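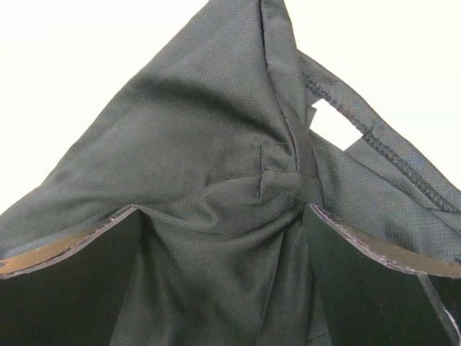
Tymofii Zhuravel objected to the first draft of this section on one point: mesh should not be sorted with plain knits at all, it folds differently and it stacks differently, and putting the two in one bin spoils the numbers for both. We came round to this. The sorting below follows his suggestion.

Figure 3. Perforated athletic mesh, dark green, gathered toward a point. Note long diagonal ridges running outward and down from the bunched part.

4.2 Mesh garments

Mesh sportswear was the worst category in the Clevmont laundry set. 300 garments, all worn and washed before we got them, sorted by hand into mesh, plain knit and woven. Sorting took longer than planned. Some shirts are mesh at the back and plain at the front, and these went with mesh if the larger part had holes in it. Not a perfect rule. Talha Durrani kept a list of the doubtful ones, and the results barely move if they are left out.

Why mesh is hard to fold. First, the cloth is light and slides over itself, so a sleeve laid flat does not stay where it was put. Second, it holds a bunch. Pick up a cotton tee by the middle and put it down, most of the folds fall out with one shake. With mesh the folds come together in a tight gather (Figure 3) and we found that laying the garment down again often left a twist in it, which then had to be opened by hand before any folding could start. Third, color. On dark mesh the edge of a strap or band is hard to tell from a fold, and folders working quickly went for the wrong one. Seams were the better guide. A seam is raised, it can be felt, and it runs the same way every time for a given cut.

We compared 2 ways of starting. In the first the folder takes the garment wherever it lies, lifts, and looks for the shoulders after. In the second the folder finds a shoulder seam while the garment is still on the table, and only then lifts. The second is slower to begin but overall it won on mesh, and made no real diference on plain knit. On woven shirts it was slightly worse - collars get in the way.

Sleeveless tops deserve a separate word. Straps catch. A hand goes through the armhole insted of around it, and the top turns half inside out. Folders at Clevmont had their own fix, which is to pinch both straps together before anything else, and we adopted it for the rest of the work.

Stack height was measured for mesh only. Stacks were left overnight and measured again in the morning. Mesh stacks lean. The Nazarenko fold, in thirds and then in half, leaned least. The Bumo fold makes a smaller packet but it opens up on the shelf, and anything placed on top slides off.

Not tested: damp garments, garments with linings, children's sizes. Zendwood shelving was used throughout and a deeper shelf may well change the lean. The larger set of 3,000 garments is being sorted now under the same three headings, with the part-mesh shirts kept in their own bin this time.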